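4. Setting up the worktop water filter

The Clalbridge filter sits beside the sink and takes its feed from the cold tap. The box says fitting is tool-free. Keep an adjustable spanner handy all the same.

4.1 Before you start

1. Check the parts against the card in the lid. You should have the housing, one cartridge, the diverter, 3 rubber washers and the feed hose.
2. Unscrew the nozzle from your tap and look at the thread. The "universal" diverter fits most plain round taps. It does not fit pull-out sprays, whatever the shop told you.
3. Choose a flat spot within reach of the hose. Leave room to lift the housing lid straight up. 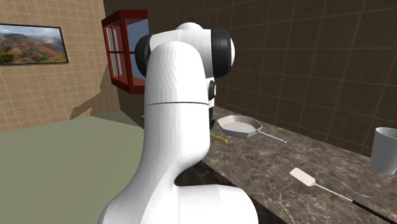
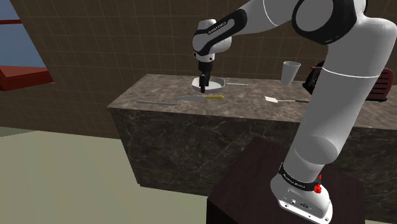
4.2 Fitting

4. Press one washer into the diverter and screw it on by hand. Stop when it feels snug. Overtightening splits the collar, and a split collar is not covered by the guarantee.
5. Push the hose on to the diverter until you feel it click. Tug it. If it comes away, it was not in.
6. Leave the cartridge out for now. Run cold water through the empty housing and look for drips at both ends of the hose.

CAUTION: Cold water only. Anything above 40 °C will damage the cartridge. The tap does not know this – check before you move the lever.

4.3 First use

7. Turn off the tap, fit the cartridge with the arrow pointing up and close the lid.
8. Run the filter until the water is clear. Grey water at first is carbon dust. If it is still grey after a second flush, take the cartridge back.

NOTE: The cartridge is rated for 1,149 litres. We would treat that as a best case. In hard water areas the flow drops well before then, and slow flow is a better guide than the indicator light, which only counts days. The larger Kanaujia cartridge claims 1,532 litres and costs more. It fits the same housing, but the same doubts apply.

To reset the light after a change, hold the button until it blinks twice.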